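Cerkico Home Crafts Training Program
Progress report to the Rattanakul Fund
Submitted by Eustaquio Camacho, program manager
6 Aug 2025

Enrollment

We opened the second round of classes in April with 212 people signed up, all of them in the Plirnex and Kandent districts. Most are working part time or looking after family at home, so we moved the evening session to an earlier start. Attendance got better after the change, mainly in Kandent, where the last bus leaves early.

The basket course is full at both sites. The broom course had open seats at first and filled after the spring market, where students sold their own work and talked to shoppers about the classes.

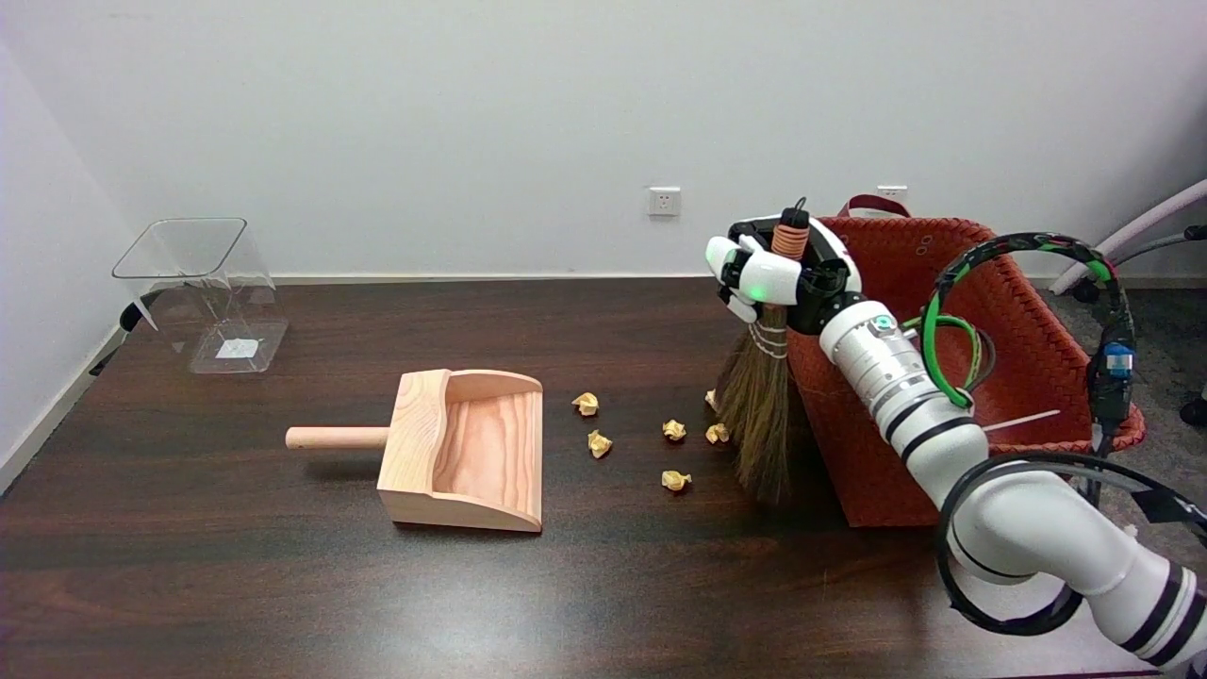 Sales from the market stall went back into materials, as agreed in the grant letter. Students have made 422 pieces for sale so far. Small hand brooms and baskets with handles sell first. Large floor baskets are slow, and we have asked the instructors to hold off on those until the stock goes down.

Spending

Rent and instructor pay are on budget. Straw cost more than planned after our supplier in Plirnex closed, and we now buy from 2 growers farther out. Delivery is extra. We covered the difference from the printing line, which was underspent.

Still to do

The bookkeeping class is 3 weeks behind. The instructor we hired took another job, and her replacement starts next month. We would like to move the unspent pay for that class into the next quarter and need your written approval to do so.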